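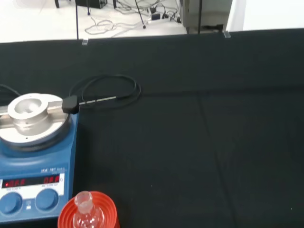
Bench 4, stirring hotplate with heating block and temperature probe

Stollthorpe Teaching Lab, Bench Users' Meeting
Minutes, 5/25/26
Chair and minutes: Baoshan Deng

1. Last meeting
The March minutes were accepted with one correction. The line saying the probe cables were "now under control" was struck. Two people objected to the word "now" and one to the word "control."

2. Hotplates
The proposal from Landolent to replace our stirring hotplates under a service plan was read out. They say the plan will "free up user time." The chair asked whose time and got no answer from the covering letter. The plan costs $509 a year per unit, and the page on what happens when a unit fails refers the reader to another page that was not sent. Several people felt the units we have are fine and that most of the trouble reported so far comes down to people not looking at the display. No decision. The chair will ask for the missing page and does not expect much from it.

3. Flask supports
There was a long discussion of whether to buy cork rings from Whitcombe or stay with what we use. The argument for cork is that it is cheaper, which would be more convincing if we hadn't gone through a box of it last year.

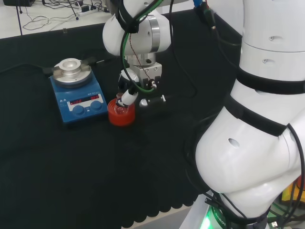 The supplier's other claim is that small glassware stands straighter in cork. The chair doubts this and asked to see it tried before any money is spent. The red ribbed holder next to the hotplate takes small clear glass well enough, with the shoulder still showing over the rim, and that is about all we ask of a support. It was pointed out that the Whitcombe leaflet shows only large flasks. Agreed to request 8 sample rings and test them with the small glassware before anyone fills in an order form.

4. Bench covering
Honosance has offered us a coated mat to go over the benches in place of black cloth. The offer calls it "virtually lint free." Someone asked what "virtually" was doing in that sentence. A sample square was passed around and picked up fluff from the meeting table.
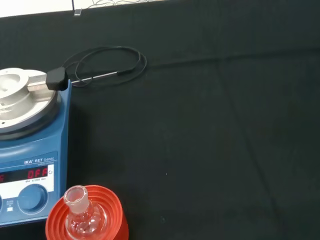 The case against cloth was put fairly. It has to be taken off and shaken, it moves when things are dragged over it, and it never gets put back flat. Bench 4 has faint creases running across it and a few light specks that could be dust or lint, so nobody is claiming it is perfect. The case for cloth is that we already own it. The chair is not persuaded that a mat would stay any cleaner in a room where 47 students pass through each week. Left on the table until someone can say how the mat is washed.

5. Probe cables
Same bench, same complaint. The cable from the temperature probe lies in loose loops on the cloth, and people reaching for a flask worry about catching it. A clip was suggested. A hook was suggested. The chair noted that both were suggested in March and that neither has been seen. A strip of hook-and-loop tape will be tried on one bench only, and the result reported, including if the result is that it fell off.

6. Shutting down
A laminated checklist was proposed. The existing checklist is also laminated. After some back and forth it was agreed to shorten the old one to four lines:
Heat off and stir off, read on the display.
Block left in place until it has cooled.
Probe cable clear of the plate.
Glassware back in its holder or back in the cupboard.
There was doubt in the room that four lines will be read by people who did not read nine. The chair shares it but will print them anyway.

7. Actions
B. Deng: missing page from Landolent; sample rings from Whitcombe; new checklist.
Bench 4 users: tape trial.
Honosance mat: no action until washing instructions arrive.

Next meeting when the samples are in.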